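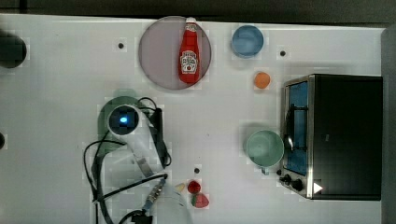 Table 2, from above, start of layout. Plate with ketchup bottle, bowl, mug, toaster oven.

January, notebook entry, 9:40

Continuing the countertop layout work for the Porkden kitchenette. Aim for this session: fix the positions of the small items relative to the toaster oven so that the drawing Romain Vasseur has to send to Gilis can be closed. The oven is the only item whose place is not negotiable. It stays on the right side of the table, door to the left, same as in the previous drawing.

Starting state. Round plate near the top center, grayish-mauve, rim slightly darker than the middle. Ketchup bottle lying diagonally on the right half of the plate, white cap toward the back. Blue bowl to the right of the plate. Orange ball below the bowl, used as the stand-in for fruit (orange or apricot, the list does not say which and for layout purposes it does not matter). Mint-green mug directly left of the oven, handle toward the front edge.

Problem 1, mug. It is almost touching the oven door. The door needs its full swing before anything else is allowed on that side. With the mug where it is, the door cannot be opened without moving the mug first. Noémie Pons flagged the same conflict on the paper layout and I left it in to see whether it would look acceptable at full size. It does not. Mug to go behind the line of the door swing, toward the bowl.

Problem 2, bottle. Lying on the plate it takes up the plate, so the plate cannot be counted as a free surface. Two options:

a) bottle upright behind the plate
b) bottle stays flat, plate gets counted as storage and a second plate goes on the list

Option a is cheaper in area but puts a tall item at the back edge, which Romain did not want on the Biltus version. Option b means another 50 on the item sheet and a new line number. I prefer a. Leaving it open until Romain has answered.

Problem 3, fruit. The ball rolls if the table is bumped. Putting it in the bowl solves this and frees the spot below. The bowl is small and the ball is small, so fit should not be an issue, but it has not been tried. If the fruit goes in the bowl, the bowl is no longer available for anything else in the breakfast set. Acceptable for now.

Notes on the oven. Black housing, brushed metal around the front, glass window in the door, rack inside. The two knobs are at the front corner of the unit as it stands here, the smaller one toward the back of the table and the larger one nearer the user. This is the reverse of what I had sketched. Sketch to be corrected before it goes out, otherwise Gilis will put the clearance at the wrong end. There is a small white triangle on the panel next to the knobs. Not on the sketch at all - add it, it is a useful reference point for reading the top view.

Surface. White top is good for contrast with everything except the cap of the bottle and part of the label. If the outlines are traced from above, trace the cap by hand.

10:25

Spoke to Noémie. She agrees on the mug and on the fruit. On the bottle she would take option b, on the grounds that people will lay it down again whatever the drawing says. Fair point, but the drawing has to describe one state and upright is easier to dimension. Both opinions noted for Romain.

She also asked whether the plate could come forward. It could. The present position near the back leaves a lot of reach for a seated user. Moving it forward changes the distance to the bowl, so the bowl would have to come with it. Try this only after the mug has been moved, one change per sheet, or the sheets cannot be compared.

Sheet numbering. Starting state is sheet 694. The area total carried over from the last Pons worksheet is 3,135 square centimeters, to be recalculated once the door swing is drawn in properly. Do not reuse the old total for the new sheets.

To do:
- correct knob order on the oven sketch, add triangle
- redraw door swing, full arc
- mug position, then new sheet
- ball in bowl, then new sheet
- ask Romain about bottle, a or b
- plate and bowl forward, after the above

Masking tape is nearly finished. Narrow roll preferred, the wide one hides the outline of the mug.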